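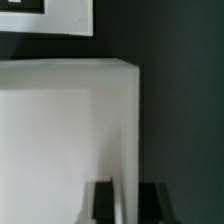

*White frame on the dark wall, with the big white box under it*

Re: [Ellwood-homes] Dark paint in a small hall?

> We're in one of the Brergate terraces and the hall gets no sun at all. Everyone says go pale. Has anyone gone dark and lived with it?

Yes, and I love it! We painted ours in February, two coats, and I still grin when I come in. Pale paint just looked grubby in there by teatime, but the dark makes anything white stand out beautifully.

I used Putier matt, 7 litres for the lot including the stairs (54 pounds, so not bad). Do fill the dents first, because matt shows every one, and leave the first coat overnight even if the tin says less.

Larnex on the ring road mix small pots while you wait. Try one behind the door and look at it at 7 in the morning before you buy more!

Happy to lend my long roller.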